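트룰티츠, 핸드헬드 그리퍼 작업 셀 5번 정비 완료… 케이블 경로와 집게 정렬 기준 변경

입력 23/09/2022

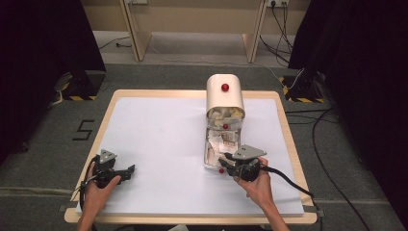 트룰티츠(Trultitz)는 핸드헬드 그리퍼 작업 셀 5번의 정기 정비를 마치고 변경된 설정 기준을 23일 공개했다. 정비 대상은 좌우 그리퍼 한 쌍과 신호 케이블, 작업대 상판이다. 이 셀은 작업자가 양손에 그리퍼를 하나씩 쥐고 소형 물체를 다루는 방식으로 운용되며, 바닥에는 검은 테이프로 셀 번호 '5'가 표시돼 있다. 작업대에는 밝은색 나무 테두리 안쪽을 거의 덮는 흰색 폼보드가 깔린다. 점검 동작에는 빨간 공이 달린 크림색 소형 디스펜서를 쓰며, 오른쪽 그리퍼의 검은 집게를 투명한 하단부 앞면에 대고 좌우 집게의 접촉 상태를 확인한다.

이번 정비에서 가장 크게 바뀐 부분은 케이블 경로다. 오른쪽 그리퍼의 케이블은 폼보드 위를 지나 나무 테두리를 넘어 바닥으로 내려간다. 종전에는 테두리 지점에서 케이블이 꺾인 채 당겨져 피복 마모가 반복됐다. 트룰티츠는 최소 굽힘 반경을 40mm로 정하고, 손목을 끝까지 돌린 상태에서도 장력이 걸리지 않도록 여유 길이를 다시 잡았다. 왼쪽 케이블에도 같은 기준이 적용된다.

집게 정렬은 플라몰렉(Flamoleck)의 간극 게이지로 측정한다. 완전히 닫은 상태에서 위치 센서 값이 1,353에서 1,414 사이에 들어오면 정상이며, 범위를 벗어나면 상부 금속판의 체결 나사를 풀고 집게를 다시 맞춘 뒤 영점을 새로 저장한다. 영점 저장 전에는 그리퍼를 끝까지 열었다 닫는 동작을 12회 반복해야 한다. 센서 값이 반복 동작 중 계속 한쪽으로 밀릴 경우에는 재조정 없이 센서 모듈을 교체한다.

폼보드는 표면에 눌린 자국이 남으면 뒤집어 쓰고, 양면을 모두 사용한 뒤 교체한다. 교체 후에는 높이 기준점을 다시 측정한다. 디스펜서의 공과 내부 종이 충전물은 점검 항목에 포함되지 않는다.

정비 기록은 워스텔(Wostell)의 설비 관리 프로그램에 셀 단위로 저장된다. 기존 양식에서는 좌우 그리퍼가 한 항목으로 묶여 있어 어느 쪽 케이블을 교체했는지 구분하기 어려웠다. 새 양식은 좌우를 나누고 케이블 교체일, 영점 값, 나사 체결 토크를 각각 입력하도록 했다. 트룰티츠는 나머지 셀에도 같은 기준을 순차 적용할 예정이다.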